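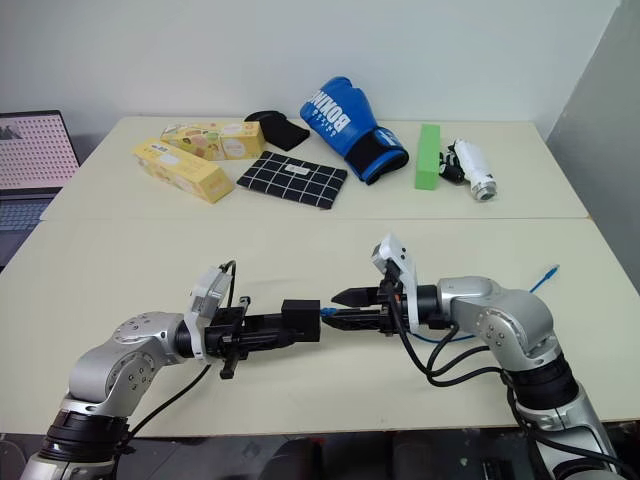 How long does a robot need to learn to plug in a cable?

Longer than the demo suggests, and most of the time goes into software that never appears in one.

The pitch I heard in August was a good one. Dredilov, a two-arm control package from a small firm called Widmer, would learn a job from 200 demonstrations and then do it on a table it had never met. I have been hearing versions of that sentence for years, so I went to the lab in Vurnport to read the logs instead of the brochure.

Plugging a connector into a box held in the other hand is a mean little task. Each arm knows where its own joints are. Neither knows how the box has settled between the fingers, or whether the cable is pulling the plug a few degrees off line. The wrist cameras are supposed to settle that, but when the grippers close in on each other, fingertips get in the way of the view, and the policy starts guessing at the worst possible moment.

Widmer's answer is to let the planner, Gomus, bring the arms face to face and hand the final stretch to the learned policy. It sounds sensible. The trouble is the handoff. Gomus thinks in clean paths with margins around them; the policy moves in short bursts and has no idea what a margin is. When they disagree, the arms stall, and the log calls this "waiting for convergence." I would call it stuck.

Ursina Wieser runs the software side and didn't argue with me about the word. "The planner is fine and the policy is fine," she said. "It's the forty lines between them that I rewrite every week."

Then there is the number. Widmer quotes 86 percent success. I asked what counted as a success and got a long answer. A trial begins with the box already gripped. A plug that goes in after a retry counts the same as one that goes in first time. Trials halted by the operator are left out, on the grounds that the robot never had its chance to fail. Put those back and the figure drops, though Wieser wouldn't say how far until she had rerun the lot.

She does have the data for it. The team keeps 2,000 recorded runs, stalls included, and the replay tool is the best thing I saw there. It lines up both wrist views with the commands sent to each arm, so you can scrub to the moment a plug misses and see which part of the stack was in charge. I'd pay for that before I'd pay for Dredilov.

Version 2 is supposed to drop the handoff and let one model run the whole motion. Wieser thinks it will be slower to train and easier to blame. I asked to see it with a different cable, and she told me to come back when it could do this one.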